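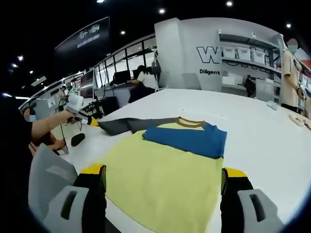

Posted in June by Domenica Rainer
16 comments - 55 shares

Removing Set Oil Stains from Colored Cotton Knits

Cooking oil that has been through a wash is harder to remove than fresh oil, but most of it will come out of cotton jersey with dish detergent, time and a second wash. The steps below are for plain cotton and cotton-polyester knits. They are not for wool, silk or anything with a glued-on print. Garments in two colors need one extra step before any treatment starts. On a raglan shirt like the yellow one with the blue sleeve, dye from the sleeve can move into the lighter body while the fabric sits damp, so test the darker panel first and keep the two apart during the soak.

What you need

Clear dish detergent without added color or lotion
Baking soda
A soft toothbrush
Two white cotton cloths
A piece of plain cardboard larger than the stain
Your regular laundry detergent

1. Test for dye transfer

Wet a white cloth with warm water and one drop of dish detergent. Press it against an inside seam of the darkest fabric for a full minute. If color shows on the cloth, skip the soak in step 4 and go directly from step 3 to a cold wash.

2. Find the edges of the stain

Oil is easiest to see on dry fabric under light from the side. Mark the outer edge with a few loose stitches of white thread. Do not use a pen. Old stains often have a faint ring well outside the dark center, and the ring needs the same treatment.

3. Apply detergent

Slide the cardboard inside the shirt so nothing passes through to the back. Put undiluted detergent on the dry stain and work it in with the toothbrush, moving from the edge toward the center. Use light pressure. Jersey pills quickly under a stiff brush, and the pilled area will look like a stain of its own after drying. Sprinkle baking soda over the detergent and leave it for 16 minutes. Brush off the paste and repeat once.

4. Soak

Fill a basin with warm water and a spoonful of laundry detergent. Lower only the stained section into it and hang the rest over the side - a clothespin on the rim helps. Leave it for 55 minutes. Rinse from the back of the fabric under running water until there is no foam.

5. Wash and air dry

Wash at the warmest setting on the care label, alone or with similar colors. Dry flat, away from direct sun. Keep the garment out of the dryer until you have checked it under side light. If a shadow remains, go back to step 3. Three rounds is a sensible limit for thin jersey.

Ribbed collars

Rib holds more detergent than flat jersey and takes longer to rinse. Squeeze it between two cloths. Do not twist it, as a twisted collar may dry wavy.

3358 views

Related
Washing Dark Denim for the First Time
Flattening a Wavy Neckline
Reading Care Labels, by Rattana Sriwong
Candle Wax on Table Linen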